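2025-01-06 — Nellside cell, sim side

Picked up the desk cell again after the break. The open item from last time was the wrist view going noisy and the finger linkages looking wrong at the tips after Ionuț Grecu merged the new gripper mesh. Goal for the day is to get the model back to where the wrist camera and the room camera agree on the tool pose, then leave it alone.

Started with the render settings. Wrist camera was at 64 samples per pixel with the denoiser off, so speckle all over the wood grain. Left it there on purpose while checking geometry, the denoiser rounds off the fingertip edges and I want to see those. Will go to 1,000 for anything that leaves the group.

Wrist view at the check pose, over the lamp:

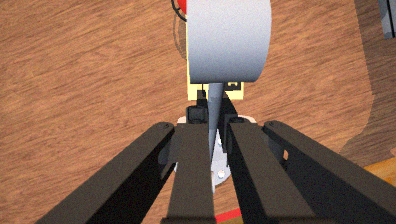
Tool frame first. The merge put the TCP offset in the Uvside driver config and also left the old one in the arm description, so it was being applied twice along the tool axis. Took it out of the arm description. One source only from now on, and that source is the driver config. Added a line at startup that prints the offset and where it was read from.

Linkages next. The inner and outer bars are separate bodies tied by mimic joints, and the multiplier on one side had the wrong sign. At full open you would never notice. Part way closed, the tip on that side rotates out of parallel. Fixed the sign, stepped the joint through its range, tips stay parallel now. Collision shapes on the fingertip blocks are still the coarse boxes from Kusside. Good enough for the lamp task, not good enough for anything thin like the card.

Base: pedestal is pinned to the tabletop with a fixed joint. Somebody had it on contact only, and the arm crept on fast moves. Put the fixed joint back and saved it in the scene file, where it should have been all along. Do not move it to the launch script again, the launch script gets overwritten by the Chauke sync.

Then the room camera, same lamp, arm reaching in from the right with the gripper open and pointed down:

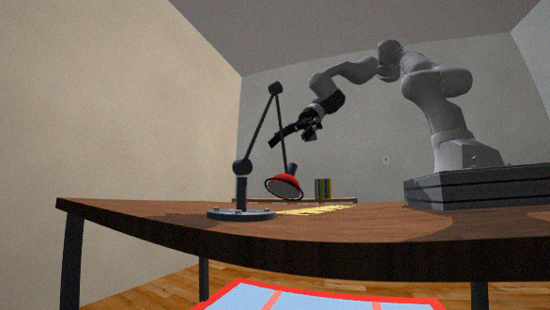 Homed the arm 3 times and returned to the hover pose each time. Joint readback matched on all of them. Also ran the approach path slowly with contact logging on, from the hover toward the upper rod. Clearance between fingers and rod is tight in this pose and the planner does not know about the lamp hinge, only the rods and the shade. Added a capsule for the hinge.

Lamp joints had zero friction, left over from an import. Set a small damping value on both so the shade does not swing when the rod is touched. Value is a guess. If anyone has measured the real lamp, put the number in here and sign it.

Still open:
2 warnings at load about inertia on the outer bars, harmless so far but they should go.
Wrist camera extrinsics need redoing now that the TCP is correct. Old calibration file renamed, not deleted.
Ionuț to re-export the gripper with proper fingertip collision meshes. Ask him to keep the joint names this time — half the morning went on that.
Near clip on the wrist camera, check against the closed position.

Config and scene file committed together. Do not pull one without the other.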